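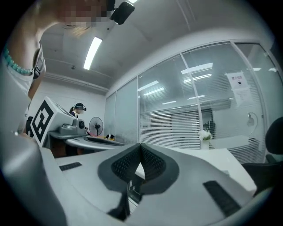 4. Fitting the Itico floppy emulator

These steps cover swapping the original floppy drive in a Zistlow 2000 desktop for the Itico emulator board. The Itico leaflet calls this a five-minute job. Allow an evening, and don't take the leaflet's word on the jumpers either (see step 6).

Before you start, copy any floppies you care about. The original drive may be noisy and slow, but it can read your disks and the emulator can't.

CAUTION: Shut the computer down and pull the power cord from the wall. Stay out of the power supply case. Nothing in this section requires opening it.

1. Take off the cover and find the floppy drive below the CD bay. Two cables run to it: a flat 34-pin ribbon and a small four-wire power lead.

2. Mark which edge of the ribbon carries the colored stripe, and which end of the drive connector it faces. The plug on some ribbons has no key and will go in either way.

3. Unplug both cables by the plugs. Remove the four screws and slide the drive out through the front. Keep the screws. The ones in the Itico bag were too long on both kits I bought, and they press on the underside of the board.

4. Slide the emulator in and start all four screws before tightening any of them.

5. Attach the ribbon with the stripe toward pin 1. On my boards pin 1 was printed on the underside, so look before the board goes in.

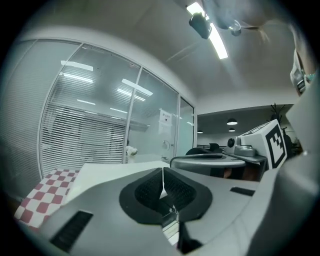

Gripper with marker cube and small camera.

6. Set the drive select jumper. The leaflet says to leave it on S1. On the Zistlow 2000 that gave me a dead drive and an activity light that never went out. S0 worked. Etelka Kun had the same result on her machine, while Ostap Skoryk swears S1 is right on his. His has a Declercq ribbon with a twist in it, which may explain the difference. Try S0 first if your ribbon is flat, S1 if it has the twist.

7. Connect the power lead. It should slide on with light pressure. If you're pushing hard, it's probably upside down, and the 12 volt line will end up where it shouldn't.

8. Plug in a USB stick prepared with the Dastetano utility, then switch on with the cover still off. The display should read 000.

NOTE: Dastetano says its utility supports 1000 disk images on one stick. I have filled 34 slots and they all load. Past that you're relying on the box.

If the display stays blank, switch off, pull the cord and check the power lead. If the light stays on all the time, the ribbon is reversed or the jumper is wrong.

About the "turbo" firmware: several forum posts claim it makes disks load faster. I timed the same image on both versions and saw no difference worth writing down. I also lost one image when saving to it - maybe bad luck, but I went back to the stock version.

Last checked 22 February 2019 with the stock firmware. Corrections to Teun De Bruijn, preferably with your jumper setting and ribbon type.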